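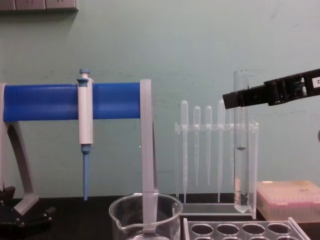
Treltov clear acrylic rack with transfer pipettes and a glass test tube.

Treltov Bench Rack, Clear Acrylic
Catalog no. 445
Supplied by Folis Laboratory Furnishings, Mimstead

The Treltov rack holds transfer pipettes and test tubes upright at the bench. Stems pass through the holes in the crossbar, which is carried between two side panels on a flat transparent base. Liquid levels may be read without removing the tube.

Weight: 221 g
Cleaning: mild detergent and lukewarm water. Do not autoclave. Do not wipe with acetone.
Minimum order: one rack. Carton of 5 available to schools and teaching laboratories.

Transfer pipettes, glassware, micropipettes, pipette stands and tip boxes are not included and are listed separately.

Orders are normally dispatched from Mimstead within two working days. Inquiries regarding carton orders should be addressed to Lộc Đỗ, Sales Office.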